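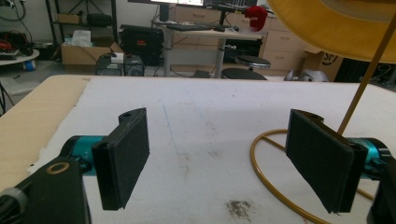
Zhiqiang opened with the transfer result: a policy trained on 3127 demonstrations from the hand-held gripper, then run on the arm in 350 trials. He reports 5 outright failures. Kyung-hwa asked what counts as outright and did not get a definition the group could use. She also raised the pads. The facing on the right finger looks slightly frayed, and the write-up treats both contact surfaces as identical from first demo to last. Feng-yi said wear is minor. No measurements were offered, so the point stays open.

**Vanetstead meeting, December 12, 2018**
Present: Hattori (chair), Song, Chien, Fan, Tsao (minutes)

**2. Baseline**
- The Grelletti baseline was tuned on 616 demos, ours on the full set. Tetsuya does not accept this as a comparison – same data or no table.
- Feng-yi to rerun. She expects the gap to hold. Kyung-hwa expects it to shrink.

**3. Generalization claim**
- Draft says "unseen workspaces". Every trial was on a white tabletop under the same lights. Wording struck.
- Zhiqiang objected and wants his objection noted. Noted.

**4. Horrocks visit**
- Moved to April. No demo promised until item 2 is settled.

**Actions**
- Fan: written failure criteria, then rescore all trials blind
- Chien: matched baseline
- Song: pad friction, new vs. used
- Tsao: pull the results paragraph from the Zakier report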